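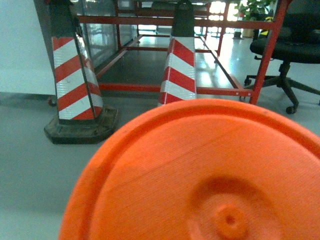
Tech Guides > Phones & Power > Checklists
Filed under: Battery care

Power bank check before you travel, with comments

1. Casing. Lay it on a table and press each corner. No rocking, no bulge. My old Pleloreck had gone a bit round in the middle, so I took it to the battery drop-off – please don't put yours in the trash!
2. Ports. Shine a light in and look for lint or bent pins. OK on both of mine.
3. Cable. Run it through your fingers, slowly, end to end. The Akyol one had a split near the plug. Replaced.
4. Heat. Charge a phone for 30 minutes, then touch the bank. Warm is fine, too hot to hold means stop using it.
5. Label. Capacity should be readable, as airport staff may ask. My little 3000 mAh spare passes, though the print is getting faint and I'll look again in July.

Checked by Lihua Meng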